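To: Handau Growers mailing list
From: Rozália Baláž
Subject: Re: Tomato seed – when to start, and what to do about damping off

On Thursday the seed bank coordinator wrote:
> Last year we lost over 50 seedlings to damping off and I'd like
> to avoid that again. Can those who had a good strike rate tell
> the list what they did? I'm also after opinions on whether
> August is too early for those of us without a heated bench.
> The Salero seed is ready to go out. Please say how many packets
> you want.

August is fine in my view, as long as you can keep the trays inside at night. I've started mine in the laundry in August for 6 years and only had one bad season, the year I used mix left over from the previous spring. It had been sitting open in the shed and I should have put it on the garden beds.

I don't sterilise new mix. I do wash every tray and punnet in warm soapy water, rinse, then soak them in diluted bleach for half an hour and let them dry in the sun. Old potting mix gets into the corners, so take a brush to those first.
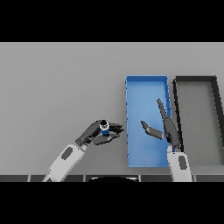 Watering is where I think most of the losses come from. I water from underneath, in the morning, and tip out whatever hasn't been taken up by lunchtime. If the surface still looks dark the next day I leave it alone. A thin layer of vermiculite over the seed helps the top dry out a bit faster. I tried sand one year and it set like a crust.

Sow thinly. Two seeds to a cell is plenty, and snip the weaker one at soil level. Pulling it out disturbs the roots of the one you're keeping. Take the cover off as soon as the first few are up, even if the rest haven't shown yet. The slow ones will still come through.

On varieties, I had 61 plants to give away last season and most of them were Drendus. It's a mid-sized red, not much to look at, but it kept cropping after the hot spell in January when everything else dropped its flowers. Salero was earlier by a fortnight but split badly after rain. I'd still grow it for sauce. Ji is a cherry type and will take over a fence if you let it, so give it its own corner.

Whichever you grow, label at sowing time. I use pencil on cut-up yoghurt tubs – texta fades in one summer and then you're guessing.
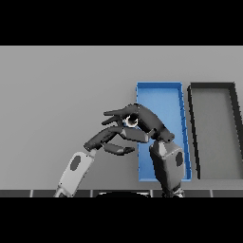

Packets and pick-up

Please put me down for 2 packets of Salero and one of Ji. I have plenty of Drendus seed saved and can bring some along for anyone who would like to try it. It was grown a fair way from the other varieties, but I didn't bag the flowers, so I can't promise it will all come true.

I can also take packets for anyone on the river side of town who can't get to the hall. Email me off list with what you want and I'll leave them in the letterbox out the front.

Does anyone have a spare heat mat I could borrow for capsicums? Mine has stopped working and the capsicums won't do a thing in the laundry without it.

Rozália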